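Subject: Re: [farquharson-weavers] Soaking times, and did anyone order from Litodel?
Date: Jan 19, 2025
To: the Farquharson list

> Hi all, quick one before I put in an order. My last batch of round reed
> cracked all over the place when I turned the corners, even after a good
> soak. Am I leaving it in too short or too long? And has anyone bought the
> Litodel reed, the one in the paper wrap? The price looks great but I don't
> want to end up with a closet full of junk. Also, what is everybody doing
> about rims? Mine look like a dog got to them.

Oh, the corners! I feel your pain. I've been meaning to write to the list since December and your message finally got me to sit down and do it, so forgive me if I go on a bit (I will go on a bit).

I'm no expert. I've been weaving 7 years and I still have a bag of shame in the garage with all the ones that came out lopsided. But corners and rims are the two things I've really worked at, and I did buy the Litodel, so you're getting my opinion whether you want it or not.

Let me take your questions in order. Dark reed first, though, as it's a slightly different animal and you said last time you were thinking of dyeing yours.
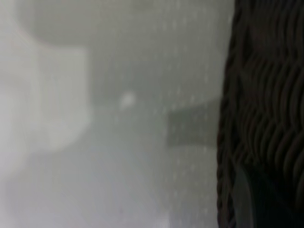 1. Soaking

Dyed reed and plain reed don't want the same bath. I soak my plain weavers for maybe half an hour in warm tap water, then roll them in an old towel and let them sit while I make coffee. The sitting matters more than the soaking, in my opinion! The water needs time to get to the middle. If you pull it straight out of the tub and bend it hard, the outside is soft and the core is still stiff, and there's your crack.

Dark stuff I keep in its own bucket, always. I once put dyed and plain in the same tub and ended up with a whole coil the color of weak tea. Short dip, towel, done. If you leave it for hours the color goes patchy and the strands get hairy, and then you spend your evening with a lighter trying to singe the fuzz off.

For stakes I go longer than for weavers, and at corners I pinch each stake with flat-nose pliers before I turn it. Pinch, wait a second, then bend. I lose maybe one stake in a whole basket that way, where I used to lose a handful.

2. Litodel

OK so. I bought 11 coils. Seven of them were lovely, even and bendy with hardly any splinters. The rest were all over the place, thick at one end and thin at the other, and one smelled like a basement. I wrote to them and they were nice about it and sent me store credit, but you do have to pay the postage.

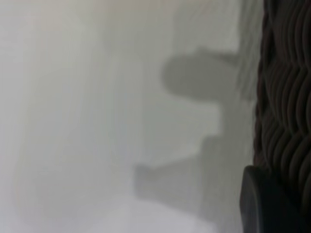 If you're making something small where an uneven strand won't show, go for it. If you're making a big storage basket with straight sides, I'd spend the extra and get the Skillow. It comes in a bigger bundle and I've had over 50 usable lengths out of every one so far. Somebody should organize a group order, by the way. The shipping is the killer and if we split it we'd all come out ahead. I can't be the one to do it this time (my dining room is already full of cane and my family has opinions) but I would absolutely chip in.

3. Rims

This is the part I love, so get comfortable.

I think most of us rush the rim. You've been weaving for hours, your thumbs hurt, you want to see the thing finished, and you fold the stakes over and jam them down any old way. I did that for years. Now I stop two rows short, put the whole thing in a trash bag with a damp cloth, and go to bed. Next morning the stakes are soft again and I'm in a much better mood. 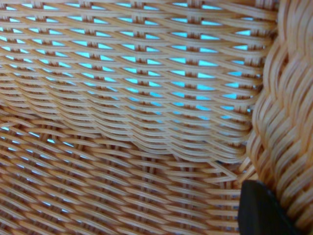
Then I work the border in one sitting, behind two and in front of one, all the way around, and I don't pull anything tight until the second lap. If you pull on the first lap you get that wavy look where one side is high and the other is low. Clothespins are your friend. I have a jar of them and use every single one.

For a rectangular basket, start the border in the middle of a long side and stay away from the corners until you've got a rhythm going. My other trick is to tip the basket upside down on a flat table and press. If it rocks, you can still fix it while it's damp. Once it dries that's the shape you live with – ask me about the bread basket I gave my sister.

Oh, and handles. If you want little loops, put them in before the border. I tried adding them after with the Starker hooks and it was a miserable afternoon. The hooks themselves are fine, I use them for tucking ends.

One last thing, about deep versus shallow. If you're still fighting your corners, make shallow ones for a while. A deep one shows every wobble, and the sides want to lean in on you as you go up. I made shallow trays for a whole winter and my sides got so much better. Then go back to deep and you'll be amazed! 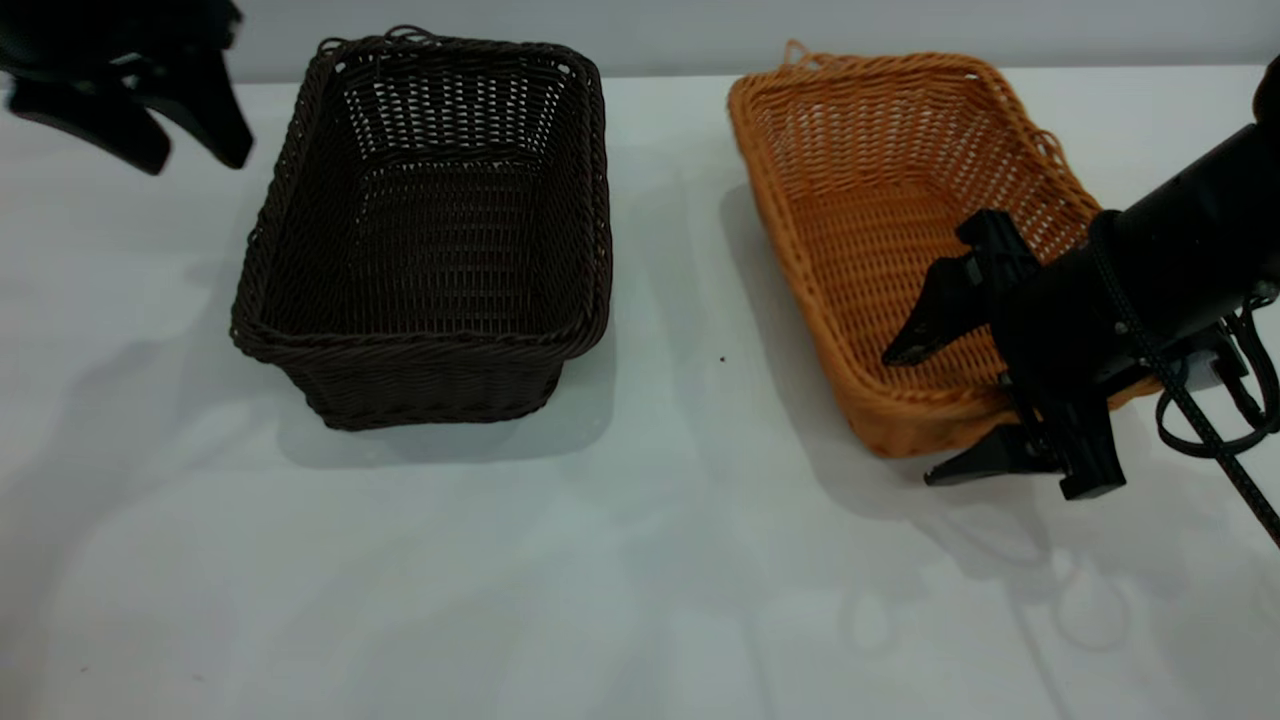 Farquharson Basket Weavers – members' mailing list

P.S. I do still have the spare clamps if the person who asked for them is reading. They can be picked up at the next meeting, or I can mail them if you write to Box 2668. Also, my leftover Litodel coils (the good ones, I promise) are free to anyone who wants to try them before ordering. Just reply to me off list so we don't clog everybody's inbox.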